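Shelf and Pantry Assistant, part time -- Hekomgate Shared Kitchen

Hekomgate is looking for a friendly, patient person to keep our tasting table and its little shelves in good order, 6 hours a week over two mornings. Our members cook and mix and borrow from one another all day long, and by evening things have wandered quite a bit.
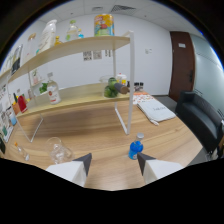
Most of the work is sorting and putting back. You would check lids, wipe the boards, turn labels to the front and set aside anything that needs a name on it. Food and bottles share the same two-tier rack -- a green vegetable on the lower board, a tall white bottle on the upper one -- so we need someone who reads a label before deciding where a thing belongs. Conceição Loureiro looked after all this until October, and she has left us a wonderfully thorough notebook, which you are welcome to follow or improve.

What a morning involves

Start with the upper shelf, where the bigger bottles and jars live, and work your way down. Glass gets moved one piece at a time, please, with both hands free.

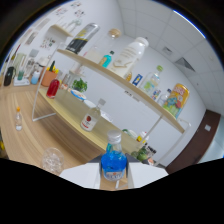
Who we would love to hear from

You don't need kitchen experience. A steady hand helps, and so does a good mood before nine o'clock! You will be lifting small things mostly, and standing for a fair part of the morning.

When the rack is being cleaned, everything comes down to the table and gets gone through there.
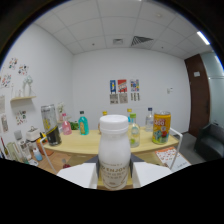 It goes faster with company, so you will usually be paired with one of our members, and there is always coffee and something to nibble on afterward.

To apply, send a short note about yourself to Brynhildur Ragnarsson at the Hekomgate front desk by Wednesday, February 21, 2018. A page is plenty.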